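Giltano Letter: Selling a Holding

Updated July 2026

When does a sale count as long-term?
A position held 366 days or more is treated as long-term in our model portfolio. The count starts the day after purchase.

Do you publish sell prices?
Yes. Each alert lists a limit price – never a market order – and stays open for two trading days.
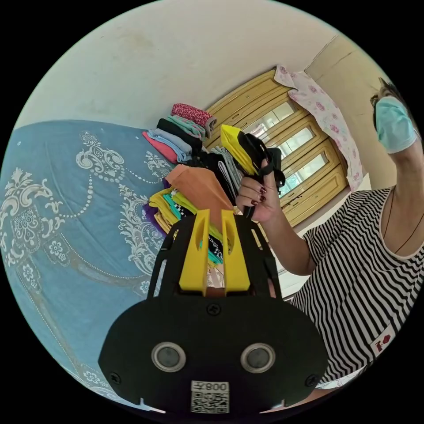
Can I sell part of a position?
Yes. Sullgate alerts may call for selling 80 percent and keeping the rest. Questions go to Florence Bouchard at the subscriber desk.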